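Grutmont Sign Guard Akihiko Kawaguchi for Rest of Season

Apr 16, 2025

Grutmont have signed free agent guard Akihiko Kawaguchi through the end of the season, the club said in a short statement. Terms were not released.

Kawaguchi, a left-handed shooter, had been without a team after Uler let him go in the winter. He worked out for Grutmont twice this month and took a physical before putting his name on the contract.

He will wear No. 15, the number he had in his first spell with the club. The No. 5 he wore at Uler is already taken.

"I know the building and I know most of the guys," Kawaguchi said. "I kept shooting every morning and waited for the phone to ring. I'm ready to play whatever minutes they have."

Grutmont have been short of outside shooting after losing two guards to knee injuries. The coaching staff tried a bigger lineup in the last two games and lost both, with the bench going scoreless from three-point range in the second one.

Kawaguchi comes in with 1742 career points. He passed 1000 in a Grutmont uniform, in a home win over Sutherland, and left for Uler the following summer. His playing time there dropped after a change of coach, and he appeared in only a handful of games before his release.

He is expected to come off the bench at first. The staff want him to go through a full practice with the second unit before deciding whether he dresses for the next home game, against Kultik.

The contract runs through June and covers the playoffs if Grutmont qualify. It includes a team option for next season.

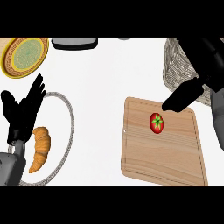 Next up for Grutmont

Kultik visit first, followed by a road game at Sutherland. Tickets for the Kultik game are on sale at the arena box office.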